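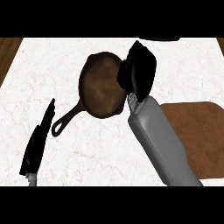
Cast iron skillet on a marble counter (render)

2026-06-14
By Povilas Kütt

Re: [castiron-care] Flaking after the third coat

Costel Sârbu wrote:
> I stripped a Skama No. 8 in lye, rinsed it, dried it on the burner, and
> gave it three coats of Brastik flaxseed oil at 500 F, an hour each. The
> first two looked good. After the third the cooking surface went glossy,
> and when I made eggs the next morning it came off in chips the size of
> a fingernail, down to gray metal. The outside walls are fine.
>
> Two questions. Is this the oil, or is it me? And do I have to strip the
> whole pan again, or can I sand the bad part and build it back up?
>
> I also have a Lovari griddle that belonged to my wife's grandmother.
> The family says 1917. It has a lot of carbon on the underside and I
> would like to do it next, but not if I am going to get the same result.

Costel,

Probably both. Taking your points in order.

1. The oil. Flaxseed is high in linolenic acid and crosslinks quickly. The film is hard and looks good in the first week. It is also brittle, and it doesn't follow the iron well when the pan heats unevenly. Iron expands, the film expands by a different amount, and if the film is thick the stress has to go somewhere. A thin film of flax can hold up for years. A thick one usually lets go at the floor of the pan first, where the burner is, and your walls being intact fits that.

I used flax for a long time and have gone over to plain grapeseed or canola. Both are slower to build and less shiny. I have had far fewer failures with them, but I haven't run anything I would call a controlled test.

2. Thickness. The gloss after coat three is the part of your message I would look at. A properly wiped coat dries satin. If it is glossy, too much oil was left on. The instruction everybody gives is to wipe it off as if you had put it on by mistake, and it is correct. My routine:

- Warm the pan to 200 F for 20 minutes so the oil spreads thin.
- Apply oil with a folded cotton rag, all surfaces, including the handle and the hanging hole.
- Wipe with a clean dry rag until the iron looks dry.
- Put it back at 300 F for 10 minutes, take it out, wipe again with a third rag. Oil will have beaded up. It always does.
- Upside down on the rack, 450 to 475 F, one hour, then leave it in with the oven off until it can be handled without a mitt.

Paper towels shed lint on a rough casting. On a machined surface they are fine.

3. Temperature. 500 F on the dial can be anything in a home oven. Mine overshoots by 35 degrees when it first comes up, and I now wait for the second heating cycle before putting iron in. If yours runs hot, the oil may be partly burning off instead of curing, and the result is a dry brown layer that the next coat does not grip. A cheap oven thermometer will settle this.

4. Surface prep. You said you rinsed after the lye. How well? Residue under the first coat will lift everything above it. I rinse, scrub with dish soap and a stiff nylon brush, rinse again, and then look for flash rust while drying. A light orange haze is normal and comes off with an oiled rag. If the rag keeps coming up black after several passes, that is loose graphite, and another wash is needed before any oil goes on.

5. Strip or spot repair. For chips down to gray metal, I would strip the pan. Spot repair works when the edges of the bare patch are sound. Here they aren't, and you would be sanding outward for an hour looking for a firm edge. If you want to try anyway, start at 220 grit, finish at 400, feather well past the damage, and stop there. Some people go up to 800 for a mirror finish. I would not. Seasoning needs some texture to hold on to, and on the one pan where I did it the first coat wiped off with a fingernail.

Lye again is the easy way. One pound to five gallons of cold water, lye into the water and never the reverse, in a plastic tub with a lid, gloves and eye protection on. Flax that new should come off in 2 days. Old carbon takes longer and doesn't mind being left. Keep aluminum well away from the tub.

6. The griddle. Don't do anything to it until you have checked for cracks. Hang it from a string and tap the rim with a wooden spoon handle. A sound casting rings; a cracked one gives a short dead note. Carbon can hide a hairline and can also damp the ring, so repeat the test after stripping. Lye only. No self-cleaning cycle, no campfire. Either can warp a thin plate or turn it that dull red color that never takes seasoning properly again.

As for 1917, I can't confirm it from a description. If there are marks under the carbon, send the lettering exactly as it appears, plus the shape of the gate mark if there is one. A raised line across the bottom generally suggests an earlier casting than a smooth ground bottom with a heat ring, but foundries changed over at different times and some kept old patterns in use for decades. I have some 13 rubbings of Lovari bottoms in a folder and can compare.

One more item, for the list in general. The Mushi chain scrubbers sold with the small rings are fine on a mature pan, but I would keep them off anything with fewer than six coats. Mine took the high spots off a new finish in a week. A nylon brush is enough until the pan has been cooked in for a couple of months — longer if you cook a lot of tomatoes.

If you restrip the No. 8, please write back with the oven thermometer reading and the oil you end up using. I plan to update the wiki page on oils in August and would like to have a few more results to put in it.

Povilas

Recent in this list
Re: Electrolysis tank, current drops after an hour
Lid knob threads, metric or not?
Re: Grapeseed vs. canola, second round
Wobble on a glass-top stove
Re: Sticky finish after slow cooling

Contact the list owner | Archive by thread | Back to top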